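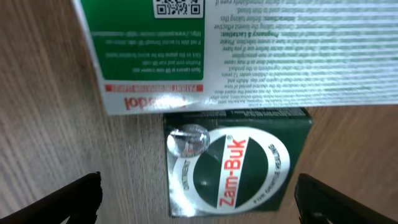

**lucyna_w** : Question bête : vos médicaments, vous les rangez où ? Moi c'était la salle de bains, et en août, avec les douches, c'est un sauna là-dedans !

**Eirini D.** : Cuisine, placard du haut, loin du four. Et je garde toutes les notices.

**tontonmarc** : Les notices, poubelle. On les retrouve en ligne et ça prend une place folle. 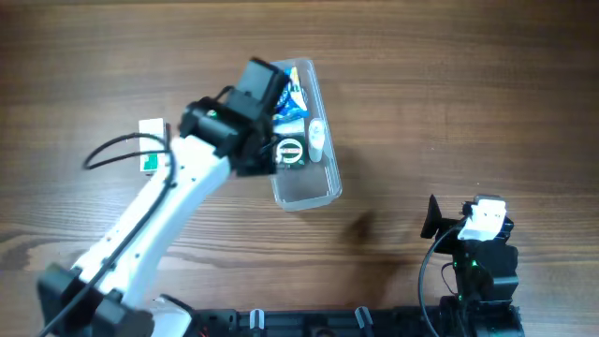 **Wilside** : Pas d'accord, tontonmarc ! Ma mère n'a pas internet, la notice papier lui sert tout le temps.

**tontonmarc** : Bon, pour ta mère d'accord. Mais chez moi on est 2, et j'ai rempli un sac entier de vieilleries pour la pharmacie.

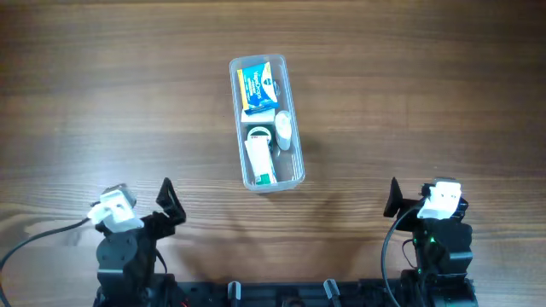

**lucyna_w** : J'ai enfin fait le tri hier soir (jusqu'à 23 h, merci le fil). Tout ce qui est rhume et gorge va ensemble maintenant. Le bac en plastique transparent est parfait pour ça, on repère tout de suite la boîte bleue de VapoDrops sans tout retourner. Par contre, les dates de péremption, je les note au feutre ou pas ?

**Eirini D.** : Au feutre, en gros, sur le dessus !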